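Emari flat sheet, washed cotton, pale green

Home / Bedroom / Sheets / Emari

Back in stock. Last lot went in 11 days so if you're after the king, don't muck around.

Plain flat sheet, 100% cotton, washed before it gets to you so no stiff new-sheet feel. No elastic, no piping, no pattern. Goes under or over. We stock it in pale green, oatmeal and white. The grey is finished and not coming back, please stop emailing Roscoe.

Sizes: single, double, queen, king
Weight: mid. Fine for most of the year, a bit warm for Darwin
Hem: 10 cm top, narrow on the other three sides
Item no: 826 (add G, O or W for colour)
Made by: Gajewski
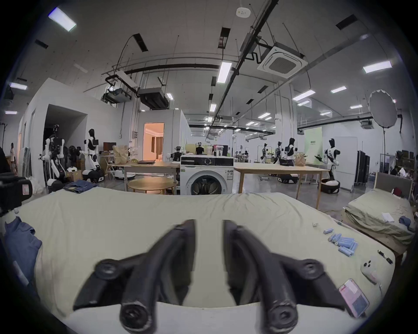 Pale green, on the bed. Wrinkles and all.

About the wrinkles. It creases. It's washed cotton, it's meant to. If you want a hotel bed get the Cikix percale instead and own an iron. Hanging it out straight from the machine gets rid of most of it, a shake before you peg helps too.

Colour is paler than the old green, we've had a few people order to match and be dissapointed. Ask for a swatch, they're free, allow a week.

Care
Warm wash, 40 max. Wash on it's own the first time. Dark denim and anything else that bleeds goes in a seperate load, always, we can't refund dye marks. Line dry or low tumble. No bleach, no softener (makes it pill).

Storage
Fold in half longways, then half again, then in thirds. Keep somewhere dry. Don't vacuum bag it.
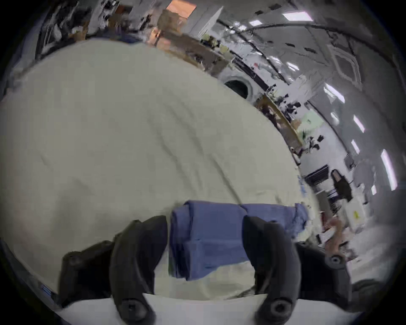
Blue cloth, folded to a thick bundle.

Pillowcases sold separately, same cotton, same three colours. Fitted sheet due end of January, deep enough for a 35 cm mattress. No preorders sorry.

Shipping
Flat rate anywhere in Australia. Free over $400. Express is extra and doesn't cover remote postcodes.

Returns
30 days, unwashed, in the bag. Swap sizes once at no charge. Wrong colour sent is our fault, we pay postage both ways.

Trade orders (B&Bs, rentals, clinics) talk to Jolanta Zawadzka, use the contact form and put TRADE in the subject line. Minimum one carton. Mixed sizes ok, mixed colours not.

Prices updated 20 January 2024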